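Home cooks wanted in Lurnthorpe!

Rovow is teaching a robot to help in the kitchen, and we'd love you to show it how. You'll use a hand-held gripper to pick up everyday utensils, stir, scoop and put things away, over and over, in your own style. Left-handers very welcome!

Sessions last 90 minutes and we ask everyone to come for 2 of them, at our Nomham Road kitchen. No technical background needed, and we pay travel plus a fee for each visit.

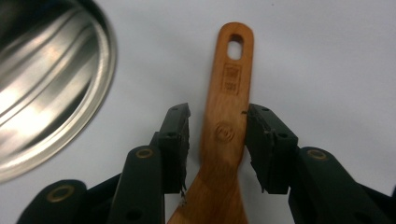 We have 59 tasks on the list so far and are always glad of new ones, so bring ideas (and short sleeves). You must be 18 or over. Please apply through the Rovow website by 11/16/20.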